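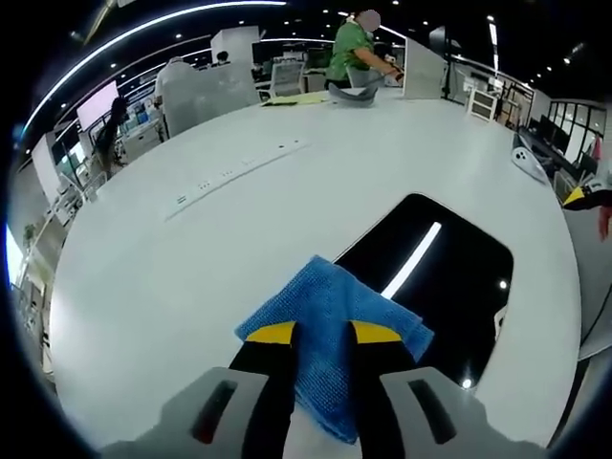 How often does a shared white table need wiping? Every working day, in my experience, and twice if people eat at it.

I've been the one looking after the big table at Rivley since August. I didn't set out to have opinions about it, but here we are.

Crumbs come off first, dry. After that I use a damp microfibre cloth, folded in quarters so there are fresh sides to turn to. Plain water handles most of it. For pen marks and coffee rings I add a drop of dish soap and go over the spot again with a clean side. I've stopped using spray because it leaves a haze on white that shows up when the lights are on.

Power strips set into the table are the fiddly part. I don't take a wet cloth near the outlets. A dry paintbrush gets the dust out, and I do that on Fridays.

Dzifa Fiadzo, who sits across from me, wipes in circles. I go in straight lines toward myself. We've agreed to leave it at that. 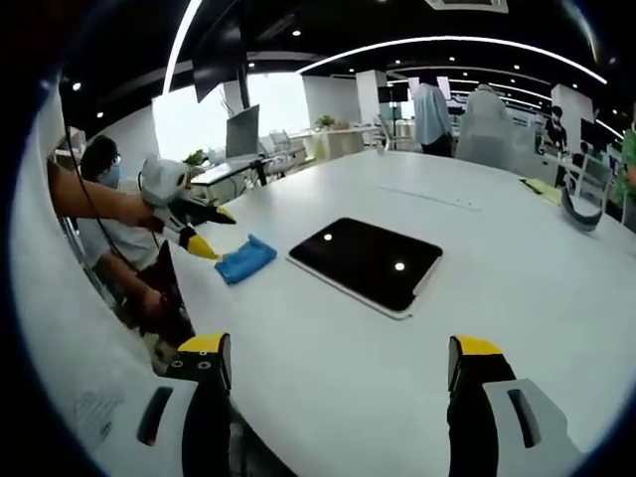

Screens get their own cloth and their own turn. I used to do the table and then the tablet with the same cloth, and the grit left a fine scratch I still notice. Now I switch the screen off before I start, as smears are easier to find on black glass. With a tablet lying flat like the one on the table, the ceiling lights show up in it as bright spots, and I tilt my head until they slide across any greasy patch. Dry cloth first, then a barely damp one if it needs it.

Cloths go through the wash at 36 degrees with no fabric softener. I bought a pack of 20 and have 8 left in decent shape - the rest do bike chains now.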